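Pomside to Hold Open Day for Mamik Household Handling Program in December

Visitors will see handheld gripper recording, data review and arm playback on soft goods

UKEVGATE — Pomside, a developer of handling software for household robots, will open its Ukevgate site to the public for one day in December. The open day covers the Mamik program, which records how people handle bedding, towels and clothing and uses the recordings to train robot arms to do the same work. Doors open at 9:30 a.m. and the last session starts at 4 p.m. Entry is free. Places in the demonstration sessions must be booked in advance.

This is the first time Mamik has been shown outside the company and its partners. Until now, visits have been limited to suppliers and to the households that take part in recording.

What will be shown

The day is divided into 8 demonstration sessions. Each session admits 11 visitors and follows the same order, so there is no need to attend more than one.

The first part is recording. An operator works with a handheld gripper: two jaws on a linkage, closed by hand, with a camera mounted on the tool. The operator picks up, moves and sets down a cloth item using only the gripper. Visitors may then try the tool themselves on a towel, a pillowcase or a small blanket. Gloves are not needed. Children under 12 may use the tool with an adult holding the grip.

The second part is review. Recordings are played on a bench monitor next to the jaw opening, plotted against time. Staff mark the start and end of each grasp and reject any recording in which the cloth leaves the camera view for too long. Visitors will be shown accepted and rejected recordings and may ask why a given one was turned down.

The third part is playback. A fixed arm fitted with a powered version of the same jaws attempts the task on a test bed built to the height of a standard mattress. The arm runs at reduced speed behind a rail. Some attempts will fail. Failed attempts will be left to run to their end and will not be restarted by hand unless the arm has stopped for a fault.

The gripper and its linkage were developed with Öztürkmen, a maker of small mechanical assemblies. Öztürkmen will have a separate table with parts from earlier versions of the jaws, which visitors may handle. The linkage has been redrawn several times, mainly to reduce side play at the tips.

Why bedding

Cloth is hard for a robot to handle. It has no fixed shape, it folds over itself, and the edge that needs to be gripped is often hidden. A sheet, a duvet and a blanket lying together add a second problem, which is telling one layer from the next. The jaws have to take the top layer and leave the one under it where it is.

Mamik records this work in ordinary homes as well as at the Ukevgate site. Bedrooms differ in light, in mattress height and in the space a person has to stand in. Glossy furniture and patterned covers also change what the camera picks up, and the software has to cope with both.

"A test bench gives you clean data on a problem that few people have," said Gülizar Uysal of Pomside. "We need the corner of a blanket in a room with a window on one side. The open day will show how that material is collected and how much of it we throw away."

The current Mamik set holds 800 accepted recordings. A further 222 are waiting for review, and a part of that work will be done live during the open day. Pomside has not set a date for release of the set and will not announce one at the event.

Limits of the demonstration

Pomside asks visitors and press to note the following. The arm shown in December is a test unit and is not for sale. It does not make a bed from start to finish. The playback task is limited to gripping a single item, moving it a short distance and laying it down. Folding is under study and will be described in a short talk at 1 p.m. — there will be no live folding.

Recordings from private homes will be shown only where the household has agreed in writing. Photography is allowed in all public areas except at the review bench.

Handheld gripper at work with a red cloth on a bed, two views: 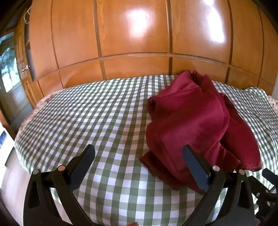
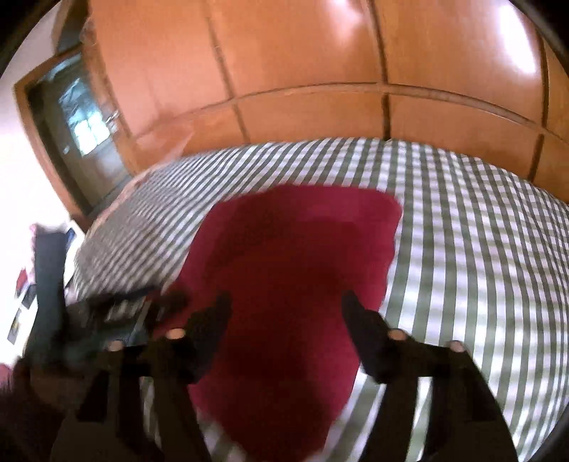 Selim Öztürkmen expects most questions at the parts table to be about the tips. The shape of the pad matters less than how evenly the two sides meet, he said, and a jaw that closes slightly out of line will push a fold away before it can grip it. He added that anyone who has tried to pick up a blanket with kitchen tongs already knows the problem, and that visitors are welcome to bring a piece of cloth they find awkward and test it on the older jaws.

Booking and access

Sessions can be booked through the events page on the Pomside website. Bookings are limited to four places per person. Unclaimed places are released ten minutes after the session start time to visitors waiting at the front desk.

The demonstration area is on the ground floor with step-free access from the parking lot. The review bench has seating. Playback is viewed standing, but stools are available on request. The arm makes a steady low noise while running, and ear protection is supplied at the rail.

Press who need time with the arm outside the public sessions should write to the Pomside press desk before booking closes. A short slot is being held for this from 8:30 a.m., before the doors open.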